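Sarbridge Summer School
Fame and the Entertainment Press
Handout for Session 7: The Awards Campaign
Updated 1 Jul 2020

Okay, so last session we got stuck on whether anybody "really" wins an award, and I promised I'd put my side of it in writing so we could stop going around in circles. These are my lecture notes, tidied up a bit. If you were there you'll recognize most of it. If you weren't, read this before you start the worksheet, please!

Where we left off

We'd been talking about the star image, meaning everything the public thinks it knows about a performer: the roles, the interviews, the red carpet pictures, the breakups, the thing they said on a talk show one time that got quoted forever. The performer owns some of that. The studio, the publicist, the magazines and the fans own the rest, and they don't always agree about it.

An awards campaign is when all those people try to tell one story at the same time. It usually starts at the fall festivals, so September is when I'd like you to picture the whole machine getting switched on. The movie plays, a few critics write warmly about it, and within days you start seeing the word "buzz" next to a name. Always ask who used that word first. Sometimes it was a critic who meant it. Quite often it came from a press release and got passed along by a tired writer with four posts to file before lunch (I have been that writer, I'm not throwing stones).

The stories a campaign can tell

There are only so many of these, and once you know them you'll see them everywhere.

The overdue story. This performer has been good for years and has been passed over, so voting for them is a way of fixing something. It works best when there's a famous loss people can still get annoyed about.

The transformation story. They learned the cello, they lost the weight, they slept in the van. You'll hear far more about the preparation than the performance, partly because preparation is easy to write about and acting is really, really hard to write about. Try it! Describe why a line reading works in under a hundred words. I'll wait.

The arrival story. Brand new face, nobody's cousin, discovered in a diner or a school play. Read the small print on these, there's often an agent in it.

The comeback story. Needs a fall first. The press that supplied the fall is usually pretty happy to supply the comeback too, and gets two sets of covers out of it.

The nice person story. Crew members adore them, they remember birthdays. This one is risky, for reasons we'll get to under backlash.

Most campaigns mix a couple. A campaign that tries all of them at once tends to look desperate by January.

Our case: the Fluritz and "Maluleke"

The case packet follows one small drama, "Maluleke," through one season of the Fluritz, which as you know is a mid-sized prize with a voting body of 600. I like it for teaching because the numbers are small enough to think about. With 70 ballots you could get onto the short list that year, and the lead actress got there with a movie that most of the public hadn't seen and couldn't have seen, as it was playing in almost no theaters.

So how do you reach 600 people? You don't need a billboard. You need dinners, screenings with a Q and A after, a long profile in the magazine they all read, and a steady drip of small pleasant items so that the name is already sitting there when the ballot comes. The distributor, Steltar, placed 51 items between the festival and the vote. They're all in the packet, in order. Please do read them in order, because the change in tone halfway through is the whole point of the assignment.

Early on, the items are about the movie. Then the movie more or less vanishes, and by the middle of the run you're reading about what she cooks on a night off and which coat she wore to the airport. The gossip is carrying the campaign at that point, and it's doing so in a voice that sounds as if it has nothing to do with a campaign at all. 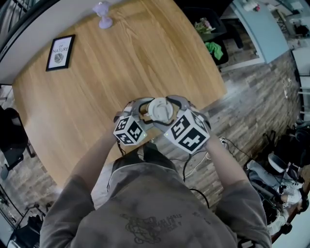

Both hands busy over the round table.

Backlash, and why it's on the syllabus

Somebody asked me whether backlash is just people being mean online. Some of it is, sure. But there's a pattern to it that I think is worth your time.

When a performer is everywhere for months, readers get tired of the story, and they tend to put that tiredness on the person. The same jokes that were charming in the fall are "an act" by winter. Look at the verbs in items 30-something onward in the packet: she "says" things early on, and later she "claims" and "insists" and "gushes." Nothing about her behavior has changed that I can find. The verbs did that.

Then there's the quote from a colleague. An interviewer asks one performer what they think of another one, usually near the end of a long chat about something else, and gets half a sentence that isn't glowing. That half sentence becomes the headline, and the rest of the interview (the part about the work) gets read by hardly anyone. When you find one of these, go and look for the question. If the question isn't printed, write that down - it matters for how you read the answer.

I'd also like you to notice who tends to get asked. In my own clippings it's women about other women, over and over, and the word "feud" turns up fast. You may find differently in yours. Bring them in and argue with me.

Words you'll need

Plant: an item supplied by a publicist and run more or less as supplied.

Blind item: gossip with the name left out, so everyone can enjoy guessing and the lawyers can sleep.

Narrative: the story the campaign wants told. Use this word sparingly in your papers, it gets mushy.

Walk-back: the follow-up statement saying the quote was taken out of context. Sometimes it was!

For next time

Pick any five items from the packet and mark each one with the campaign story you think it's serving. If you can't decide between two, put both and say what made you hesitate. I want one page, handwritten is fine.

Also bring one headline of your own with the full interview it came from. Print the interview, don't just bring the link, the wifi in our room is terrible. Celebrity profiles, sports stars, reality show contestants are all okay with me. Musicians too, but we have a whole session on them later, so maybe save your best one for that.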